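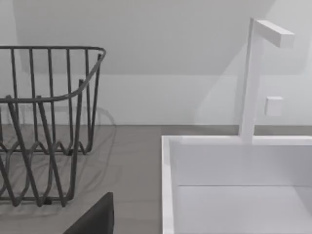

Kitchen drain slow after moving in, plunger does nothing
Posted in Home Repair > Plumbing
6/2/20

gumville_renter

We moved into the upstairs half of a duplex in Gumville and the kitchen sink has drained slowly from the first week. It isn't fully blocked. If I run the tap for a minute the water backs up a couple of inches and then takes a long time to go down. I have tried a plunger and two kettles of hot water with dish soap. No change. The bathroom drains are fine.

There is no garbage disposal. Under the sink there's a white plastic P-trap and the pipe goes into the wall. The landlord uses a company called Ferreira and says they charge $80 to come out, and that I have to pay if the clog is "from use." Is there something I should check first? I don't want to pour chemicals down if that makes it worse for whoever opens it up.

3 answers

Lukari

Skip the drain cleaner. If it doesn't work you end up with a pipe full of it and then someone has to take the trap off.

Put a bucket under the trap and unscrew the two slip nuts by hand. They are usually only hand tight. Dump the trap and look at what's in it. If it's full of grease, clean it with an old bottle brush, put it back and run water. Check that the washers go back the same way they came off, with the tapered side facing into the joint.

If the trap is clean, the clog is in the wall. Buy a hand drum auger, the 1/4 inch kind. I paid $23 for mine. Feed it into the stub in the wall with the trap still off. Crank when it stops moving, then pull it back slowly and wipe the cable with a rag as it comes out. In older duplexes the kitchen line often runs a long way sideways before it reaches the stack, and that flat part is where the grease sits. Mine was roughly 12 feet in.

Tell the landlord in writing that it was slow when you moved in. Do that today, before you touch anything. Ours tried the "from use" thing in November and dropped it once we showed him the email from our first week.

pk_867

enzymes. pour in at night, dont run water till morning, do it 4 or 5 nights. worked for me but it was a bathroom sink

Anico

I agree with Lukari on the trap and the auger. One more thing to check is the vent. If the sink gurgles as it empties, or the water drops fast and then stops, the vent may be blocked, and no amount of snaking the drain will fix that. On a rental the vent is the landlord's job, as it usually means going up on the roof.

Also ask the people downstairs if their kitchen sink is slow too. If it is, the clog is probably in the shared line and you shouldn't be paying for any of it.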